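Kindstead Walking and Heritage Tours Group
Minutes of the meeting held 29/06/2026

Stavros Obradović took the chair and welcomed everyone warmly, especially those who had come straight from the station with their bags still in hand.

The minutes of the February meeting were read and agreed, after a friendly discussion over whether Rerska has one old customs house or 2. (It has one – the other is a bakery.)

Old Town walk, Uvlow. Saulius Kalniņš gave us a lovely long report on the trial walk, which began at the river gate and finished, rather later than planned, under the clock tower. Everybody enjoyed the stories about the salt merchants, and several people asked for more time in the chapel yard. It was agreed to drop the second stop at the market hall and to start at ten. Saulius will write to the guide with our thanks.
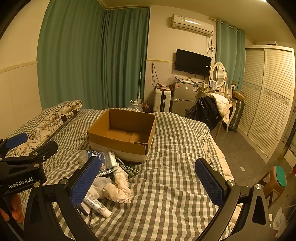
Cardboard box on a gingham quilt

Autumn trip to Rerska. Stavros has had a kind reply from the guesthouse, who can take the whole party for two nights. The fortress tour was discussed at some length, as the climb is steep and not to everyone's taste – those who prefer can join the harbor tour and meet the others for lunch. Agreed to book both.

Route booklet. The printer has quoted 901 for a run of 1000, folded and stapled. Saulius felt the map needed bigger street names, and most of us agreed with him once we had tried reading it without our glasses. Stavros to send back the corrected proof before anything is ordered.

Any other business. A member asked whether dogs may come on the Uvlow walk. They may, on a leash, except in the chapel.

The meeting closed with tea and a very good plum cake.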